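Puesta a punto de la celda simulada: pinza, contactos y una mesa demasiado blanca

Llevaba desde febrero aplazando esta entrada porque la celda cambiaba cada dos días y no tenía sentido documentar algo que iba a borrar. Ahora lleva un tiempo estable, así que dejo por escrito cómo está montada y qué mantenimiento le hago. Hablo de la celda virtual, la que corre en Pluvo, el simulador que usamos en el taller. La física, la de Bukby, tiene su propio cuaderno y no la voy a mezclar.

El montaje es sencillo. Un brazo blanco, una pinza paralela negra de dos dedos, una mesa redonda y unos cuantos objetos pequeños de plástico. La tarea consiste en coger piezas de vajilla y moverlas de un lado a otro de la mesa. El interés está en que la pinza se comporte de forma creíble cuando toca algo, y ahí se me ha ido casi todo el tiempo.

Origen y cero del brazo

Lo primero que reviso al abrir una escena es el cero de las articulaciones. El modelo del brazo lo convertimos desde un fichero antiguo de Stellham y venía con el origen de la muñeca desplazado 3 milímetros. En pantalla no se aprecia. Al bajar a coger un vaso, en cambio, un dedo llega antes que el otro y el vaso gira. Estuve varias tardes tocando la fricción para arreglar un problema que era de geometría.

Lo corregí en el fichero del modelo, en la transformación de la brida, y quité la compensación que alguien había puesto en el controlador. Si heredáis una escena vieja, mirad las dos cosas. Con la compensación y la corrección activas a la vez, el error vuelve con el signo contrario.

Después de cada cambio en el modelo hago la misma comprobación: llevo la pinza al centro de la mesa, la bajo hasta rozar la superficie y leo la altura. Si no coincide con la de la última vez, no sigo.

La pinza

Los dedos son la parte que más atención pide. La malla visual y la malla de colisión son distintas, y la segunda la genera el conversor de manera automática. Por defecto envuelve cada dedo en una forma convexa, y los dedos de esta pinza tienen un codo. El resultado era un dedo más gordo de lo que se veía, con contactos en el aire. Lo resolví partiendo cada dedo en tramos y poniendo una caja a cada uno. Queda menos fino, pero el contacto se produce donde toca.

La fuerza de cierre la tengo limitada. Con el límite original, los objetos ligeros salían disparados al apretarlos contra el dedo opuesto, sobre todo los de paredes inclinadas. Un vaso cónico es mal cliente para una pinza paralela: si aprietas mucho, resbala hacia arriba o hacia abajo según por dónde lo cojas. Bajé la fuerza, subí la amortiguación y reduje el paso de tiempo solo durante el cierre. Reducirlo en toda la simulación hacía que una tanda de pruebas no acabara antes de irme a casa.

También separé los materiales. Antes, dedos, mesa y objetos compartían el mismo coeficiente de fricción, y cualquier ajuste para agarrar mejor cambiaba la forma en que los vasos se arrastraban por la mesa.

Objetos

Los vasos y botes salen de la biblioteca Hamel, que trae modelos de menaje en varios colores. Las masas no me convencían y las puse a mano, pesando en la báscula de la cocina cosas parecidas. El centro de masas también conviene revisarlo. En los recipientes abiertos, Hamel lo calcula como si estuvieran llenos, y cuelgan de la pinza de una manera rara.

El caso que más guerra ha dado es el de dos objetos pegados. Cuando quedan juntos en la mesa, los contactos entre ellos se suman a los de los dedos y el solucionador empieza a temblar. He pasado una serie de 202 intentos de agarre con la configuración nueva. En 169 el brazo llegó a levantar lo que tenía debajo y mantenerlo en alto hasta el final del ciclo. Con la configuración anterior, sobre los mismos puntos de partida, fueron 91. No lo tomo como una medida seria del agarre real, solo como señal de que la física ha dejado de romperse sola.

Los intentos fallidos los guardo con su semilla. Cuando toco algo, repito primero esos y dejo la serie completa para la noche.

Luz y fondo

La mesa es blanca y mate, y casi quema la imagen. Para la parte física da igual, pero cuando reviso una ejecución me guío mucho por la sombra para saber a qué altura va la pinza. Con la luz dura que venía de fábrica, la sombra confundía. Puse una luz superior más suave y bajé un punto la exposición. El suelo de piedra y la pared gris moteada son los de la plantilla. Pensé en cambiarlos y al final los dejé, consumen poco.

Mantenimiento

Cada vez que Pluvo se actualiza hago lo siguiente, en este orden:

Copia de la escena y de los ficheros del modelo.
Comprobación de altura en el centro de la mesa.
Apertura y cierre de la pinza en vacío, mirando los contactos.
Repetición de los intentos fallidos guardados.
Serie completa.

La última actualización cambió el valor por defecto del margen de contacto sin avisar en las notas. Lo detecté en el tercer paso: la pinza en vacío marcaba contacto antes de que los dedos se tocaran. Desde entonces escribo todos los valores en la escena, también los que coinciden con los de serie.

Me queda pendiente el cable de la pinza, que en el modelo no existe y en la celda de verdad limita el giro de la muñeca. De momento he recortado el rango de esa articulación a mano.

Comentarios (3)

tornillo_m4: Lo del centro de masas me ha pasado igual con unos cuencos. ¿Lo corriges objeto por objeto o tienes un script?

Autor del blog: Objeto por objeto. Son pocos y así miro de paso la malla.

lectora_del_sur: ¿Puedes compartir las cajas de colisión de los dedos? Yo sigo con la forma convexa y tengo los mismos contactos en el aire.

Contacto | © Cuaderno de celda. Todos los derechos reservados | Volver arriba

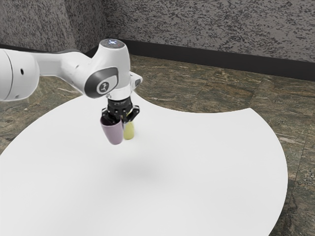 El vaso rosa y el bote amarillo, en alto sobre la mesa de la celda simulada.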